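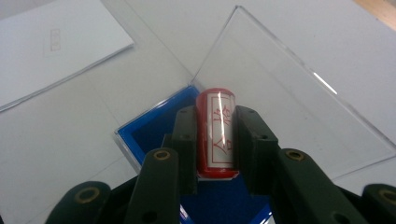
Gadus: Second Voyage

By Yeshi Gebretsadik – April

I've been playing Gadus: Second Voyage in the evenings and I can't leave it alone! You run a small trading boat through a chain of foggy islands, picking up cargo, dodging storms and slowly working out what happened to the last captain. It's for one or 2 players, and the shared-boat mode (one steers, one reads the charts) is the best couch co-op I've had in years.

There are 300 islands on the map, and the early ones are gentle enough to learn on. The wind takes some getting used to – keep your sails half down until you reach Unilel harbor and you'll be fine.

Fuad Mamo wrote the music, and I still hum the night theme while doing dishes. The box has the game card, a fold-out sea chart and a short booklet of sailor songs. Saves from the first game carry over, boat name and all, so my poor old Protesine gets another trip out!

1,388 shares | 2 comments

Contact us | © Mamo Games | Back to top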